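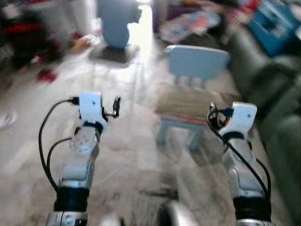
Ticket: left wrist drops out when the arm comes up
Opened by: Ilham Oei
Status: open, waiting on part

OK so the left wrist is at it again, same fault I wrote up under the Dutodport ticket, and I'm starting to think we never fixed it. Arm parks fine, arm drives fine down low, then somewhere on the way up the wrist stops answering and I get error 194. My money's on the cable. It loops out to the left of the arm in two big arcs before it comes back in at the lower section, while the right one just runs down along its arm with nothing to snag on. That's a lot of slack to be swinging about! The height I keep losing it at is more or less the seat of the little blue chair.

1st April, update. Swapped the left and right wrist settings in Ponel to rule out software (saved the old ones first, they're in the Hartono folder). Fault stayed on the left, so hardware it is. Ran the lift 70 times at half speed and got two dropouts. At full speed it quit on the fourth go and I gave up counting, because by then I was cross.

Next I held the lower loop still with my hand, power off in between, and moved the arm by hand with the meter on. Got a flicker near the plug end every time the loop pulled tight. Reseated the plug, still flickers. So I think the wire's cracked inside the jacket.

Ordered a new cable from Vorkholm, part 81, the longer one is out of stock so I took the standard. Please don't run the left arm above half height until it's in! I've put a soft limit on it in the meantime. When the new one goes on I want clips at both bends, and then I'll run 1,000 lifts before I close this.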